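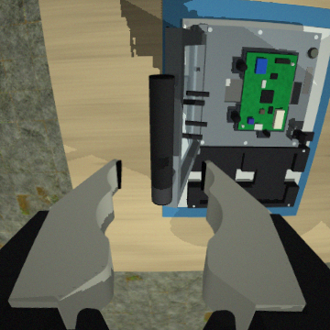

Vestton board fixture sim kit, trial notes, September

Trial license for the Vestton kit is running on the Stornow bench machine. The kit is a simulated workcell: a table, a two-finger gripper with a wrist camera, and a board fixture to go with it. The question for us is whether it is good enough to practice board load and unload before we tie up the real cell on the Swanson job. License is 500 for the year, or 40 a month with no support.

Install

Followed the printed guide and it mostly worked. The setup script wants its own folder at the top of the drive and fails without a message if the path has a space in it. Lost most of a morning to that. After moving the folder it went through clean. First launch is slow while it builds the meshes, later launches are fine.

The guide says to set the physics step before loading the fixture. Do that. Loading first and changing it afterward left the board jittering in its seat, and I had to restart to clear it.

Wrist view

Left the camera where the kit puts it. Both fingertips stay in view with the gripper fully open, and the black pads on the inner faces are easy to pick out against the table. That helps with lining up by eye. The fixture sits to the right of center from the start pose, so the right finger is over part of the black tray at the bottom. Worth moving the start pose left before anyone tries to script from it.

Board detail is better than I expected. The connectors and the larger chips read as separate parts, and the board's slight tilt on the gray plate is clear enough to check the angle estimate against. The clamps are black and the block on the right side of the board is dark gray, which makes the edges there harder to find than the left end of the plate, where the rail is shiny.

Shadows are poor. The one on the table left of the fixture has stair-step edges, and the edge finder kept picking it up as a part boundary. Turning up the shadow resolution should clean it up, have not tried yet. For now I mask the table.

The floor texture is a mottled stone with rust and moss colored patches. It can be swapped in the scene file. Our shop floor is plain gray and I would rather train on that.

Runs

Set up a scripted pick on the board, gripping by the long edges, starting position shifted a little each time. 400 attempts overnight with the stock settings. The log shows 99 failures. Most of those are the lower finger pad catching a clamp on the way down, and the rest are grips that closed on a connector instead of the board edge. Neither is a fault of the kit as far as I can tell. Our approach path is too low and too straight.

Raised the approach height and reran a short batch. Fewer clamp hits. Did not keep a proper tally, so don't quote it.

Contact between the pads and the board feels too sticky. With the grip force set at the low end the board still lifts without slipping, and on the real cell it would drop. The friction value is in the gripper file and is set the same for every surface. Needs a separate value for bare board.

Compared with Ultstead

We had the Ultstead package on trial before this. Ultstead has better lighting and a proper parts editor, but the fixture had to be built from scratch and the gripper fingers were plain blocks. The Vestton fingers have a real shape to them, with the notch on the inside and the narrow tip, and the clamp collisions above would not have shown up with blocks. For this one job Vestton is less work. For general use I would still lean toward Ultstead.

Open items

Friction for bare board, measure on the real pads first.
Shadow resolution, then take the mask off and rerun.
Floor texture swap.
Ask Vestton whether the clamps can be made to open from script. The guide mentions it once and gives no command.
Export of the joint log drops the last line every time. Reported, no answer yet.

Holding off on the yearly license until the clamp question is answered. Monthly will do for the Swanson work. Scene file and logs are in the shared folder under Stornow, don't edit the stock copy.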